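Household chore robots

A household chore robot is a machine made to do ordinary work in the home, such as clearing a table, folding clothes or putting things away.
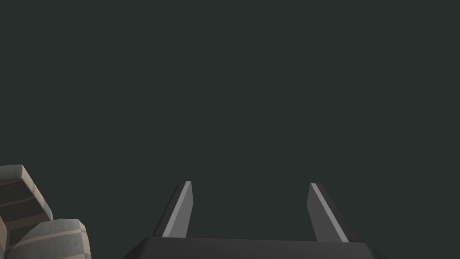 The question of whether such machines are ready has no single answer. Vacuuming floors has been done by machines for many years, but picking up objects of unknown shape remains difficult. Much of the training takes place in computer simulation, where a mistake costs nothing, and the skill is afterwards moved to a real arm. This step often brings a loss of accuracy.

In the Drurnbridge trial, led by Melina Gavalas and Ayodele Usman, one program was tested on 24 tidying tasks. In simulation it finished 1,114 of 1,261 attempts. On the real arm, only 17 of the tasks could be completed at all, and soft objects gave the most trouble. Vangelis Chrysikopoulos has criticized the trial for using a kitchen without drawers.

On the shop floor the situation is better, as parts arrive in known positions. The Wullero packing line at Astwood works without a person during the night shift, although workers still sort the returned goods by hand.

See also: Robot gripper, Home automation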